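Surname workshop notebook: the Drodelau cards

24/11/2021
Entered by the name-study bench

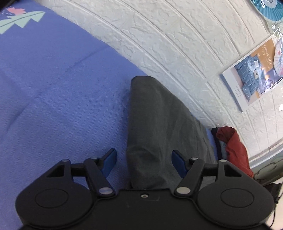 A note left in the margin of my last entry says the Au cards should never have gone in the same drawer as the Drodelau ones, that a two-letter name will swallow everything near it if we let it, and would I please sort that out before going any further. Fair! I spent the first part of the morning on exactly that and I'm glad I did, as the drawer makes much more sense now.

So, where we stand. The Drodelau box is 700 cards, all from the old index, all in the same cramped hand, and I have now been through every one. What a good box it is. I had expected a dull stretch of repeats, and there are repeats, plenty of them, but the spellings move around in a way I haven't seen in the other boxes. Drodelau, Drodlau, Drodelow, Trodelau, and one lovely Drodelaw that somebody has crossed out and then written in again underneath.

The T spellings interest me most. They are bunched together in the early part of the run and then they stop. My guess is one clerk, one ear. If you say the name out loud with a soft first letter and somebody hears it through a window or over a counter, you get a T without even trying. (I tried it on the stairs. It works.) I would love to find the same clerk's hand in another box, to see if he does it to other D names. If he turns every D into a T then we can stop treating Trodelau as a branch of the family and call it a habit of the pen.

Now the Au business. We had been reading the short cards, the ones that say only Au, as a cut-down Drodelau. The idea was that the writer ran out of room or patience and put the tail end of the name. I liked that idea a lot and argued for it in June. I now think it's wrong, or at least wrong for most of them. Au turns up on cards with first names that never appear with Drodelau, and on streets where we have no Drodelau household at all. It looks like a surname in its own right, and it may well have more than one source, as very short names tend to. I've pulled the lot and given Au its own divider. 4 cards I couldn't decide on, and those are clipped together at the front with a blue slip. Please don't refile them until we've both had a go.

One thing that does still tie the two together is the marriage card from 1911. An Au bride, a Drodelau groom, and then in the next line the bride is written down as Drodelau already, as if the clerk had jumped ahead. That one card is, I think, where the whole "Au is short for Drodelau" story came from. Someone before us saw both names for one woman and drew the simple answer. I'd have done the same.

Perkesus next. I only meant to peek and then lost an hour. The old label on the box says "place name, origin lost," and I don't believe the first half. There is no farm, hill, stream or village on our map with anything like that name. What we do have is a run of Perkes, Perkis and Perkus in the neighboring parish book, and I wonder if the last bit was stuck on by a schoolmaster or a priest who liked things to look Latin. People did dress up their names that way, and sometimes the dressing stayed put for good. Father signs Perkes, son signs Perkesus with a big flourish on the P – I can almost see it. But I haven't found that father and son, so it stays a hunch and goes in pencil only. If anyone comes across a signature with the plain and the fancy form in the same household, shout.

Wiser I have left nearly alone. It's the one everybody asks about because it looks so easy. Wise, wiser, a clever ancestor, done. I don't trust it. Half the cards give Wieser or Wisser beside it, and a Wieser would be a meadow person, somebody who lived by the meadow or looked after it, and has no connection with being clever. The trouble is that once a family starts using the English-looking spelling, everyone after them believes the English meaning, and then they tell the next clerk so. I found a card with a note in the corner reading "so called for good sense," in a later ink. Charming, and no use to us as evidence, though I copied it out for my own pleasure.

I think Wiser should be split in two before we write anything up: cards where an older spelling is given, and cards where it isn't. I'd start from the older spellings and work forward. Going backward from the modern name is how we got into the Au mess.

Small things, so I don't forget:

The soft pencils are nearly gone. The hard ones leave a groove on the cards, please don't use them.

Drodelau divider is green, Au divider is yellow, the old shared one has been thrown out.

When you log a spelling, log it as written, even if it's clearly a slip. I found a couple of my own entries where I had tidied Drodlau into Drodelau without thinking. Fixed now, but it made me wonder how many others I've "helped" that way. I'll recheck my June batch.

The parish book is back on the tall shelf, lying flat. The spine won't stand being upright any longer.

Also, I read the Drodelau groom's trade as "cooper" the first time round and it may be "carter." The middle of the word is a blot. Second pair of eyes wanted on that, and on the blue slip cards at the same time if you can manage it.

Tomorrow I want to go after the T clerk. I'll begin with the D drawers nearest in date and look for that funny crossbar he makes, with the little hook on the right. If he's there I'll leave a slip in each place and add the spellings to this page.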